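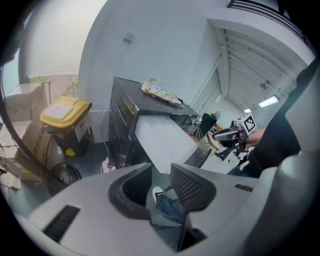

Section 3 covers recording demonstrations with the Kiter hand-held grippers. It assumes you have charged both grippers, paired them with the Tullurent recorder, and finished the mapping pass in Section 2. Work in an ordinary room with the furniture left where it normally stands. A cabinet with a drawer open and a cloth on top, with a waste bin next to it, is enough for a two-handed task. Both grippers should be able to reach the work area without the operators' arms crossing.

3.1 Before you start

Each task needs a task card. The card gives the start state, the end state, and the objects that may be touched. Cards for the Bornbridge household set are in the Tasks folder on the recorder. If you are writing your own card, keep the wording short and use the same object names every time. "Top drawer" and "upper drawer" are stored as two different objects.

Check the following:

Lens clean on both grippers. Use the dry cloth from the case.
Finger pads seated and free of grit.
Marker cube tight on its mount, all faces clean.
At least 34 GB free on the recorder.
Room lights on and left on for the whole session.

Note: Do not swap the finger pads between the left and right positions. Calibration is stored per finger.

3.2 Starting a session

1. Turn on the recorder and wait for the green light.
2. Turn on gripper A, then gripper B. The order matters. The recorder assigns the first gripper it sees to the left channel.
3. Select Session > New and choose the task card.
4. Hold both grippers still, pointing at the work area, until you hear a single tone.
5. Open and close each gripper fully. The width bar on the screen should travel from end to end.
6. Press Save Range.

If the width bar stops short, clear the finger track and repeat step 5. If it still stops short, run the full calibration in Section 5.

3.3 Recording one demonstration

1. Set the objects to the start state on the card.
2. Bring both grippers to the ready position, a forearm's length from the nearest object.
3. Squeeze the trigger on gripper A twice. The recorder beeps and recording begins.
4. Do the task at an even pace. Move a little slower than you would by hand.
5. When the end state is reached, open both grippers and draw them back to the ready position.
6. Squeeze the trigger on gripper A twice to stop.
7. Mark the take as Good, Retry or Discard.

Mark a take Good only if the end state matches the card. A dropped object that you pick up again is still Good, provided it was picked up with the gripper. If you used your free hand, mark it Discard.

Note: Recoveries are useful to the learning system. Do not stop a take early just for a missed grasp.

3.4 Varying the takes

Change something small after every Good take. Shift an object, turn it, open the drawer to a different depth, or start from another side of the furniture. Keep the task itself the same. After 13 Good takes the recorder asks for a larger change, such as a different cloth or a different cabinet. Make the change, press Confirm, and repeat steps 4 to 6 of 3.2.

Everyday clutter in the background can stay. Do not clear the floor for the sake of the recording, except where somebody could trip.

3.5 Working with two people

One person may hold each gripper. The person with gripper A starts and stops every take. Agree before the take who moves first. Each gripper should see the other for at least part of the task, so that the two paths can be lined up afterward. If a cube is covered by a sleeve for most of the take, the recorder shows a yellow bar. Takes with a yellow bar can be kept but are checked by hand at upload.

CAUTION: Keep fingers clear of the gripper track while the trigger is held. The spring can pinch.

CAUTION: Do not use the grippers on glass, knives, hot items or anything plugged into wall power.

CAUTION: Look where you are stepping. It is easy to watch only the fingers and back into furniture or a cable.

3.6 Ending the session

1. Select Session > Close. Wait for the file check to finish.
2. Read the take count. The default target for a Mensah training run is 1,000 Good takes per task, added up over all sessions.
3. Connect the recorder to the dock and choose Upload.
4. Turn off both grippers and return them to the case with the fingers closed.

Do not remove the storage card during the file check. If the check fails, leave the session open and see "Repairing a session" in Section 6.

Applies to recorder software from the September release onward. Section revised 28 Oct 2021.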